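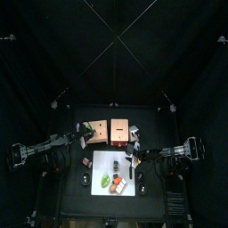

I have wanted to climb the bell tower at Sellcombe ever since I first saw it from the train, and on Thursday I finally did it! The abbey only opens the tower stair when the weather is calm, so I'd had two wasted trips before this one. Third go, blue sky, hardly a breath of wind, and the little door in the north aisle was standing open.

There are 144 steps, according to the card pinned up beside the ticket desk, and the first stretch is so narrow that I had to take my rucksack off and carry it in front of me. The treads are worn into proper scoops. You climb in near darkness and then a slit window comes round, with a slice of orchard and somebody's washing in it, and then it's dark again. I loved every bit of it (my knees less so).

Halfway up you come out into the ringing chamber, and I could have stayed there all afternoon. The walls are painted a faded brick red with a running pattern of leaves, quite wobbly in places, as if the painter had been leaning off a ladder. One corner has been left uncleaned so you can see how sooty it all was before. The ceiling above has carved bosses: a green man, a hare, and a face pulling its mouth wide open with both hands. 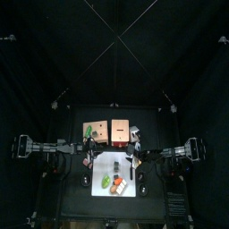 From there it's a shorter climb to the roof, by a wooden stair that creaks a lot more than I'd have liked. And then the view! The whole plan of the abbey makes sense from up there in a way it never does on the ground. You can trace where the cloister stood from the lines in the grass, and the stump of wall that looks so random by the car park is plainly the end of the monks' dining hall. I'd walked past it twice and taken it for a bit of old barn.

The parapet is later than the rest, a much yellower stone, and it's covered in scratched initials and the outlines of shoes. People used to draw round their feet and cut the shape into the lead, and lots of them are tiny, with square toes and a neat little heel. I put my boot next to one and felt like a giant.

Coming down is harder than going up, so leave yourself time. They let people up in groups of 20 and the last one goes at 3, which I'd have missed if the bus from Bremedness had been any later. Wear something you don't mind getting limewash on, as my good navy coat now has a white shoulder.

I had a slice of seed cake in the gatehouse afterwards and looked back up at the parapet the whole time I was eating it. Next on my list is the round church at Rorno, which has a painted ceiling I've only ever seen on a postcard. I'm hoping to get there in November, before they shut it up for the winter.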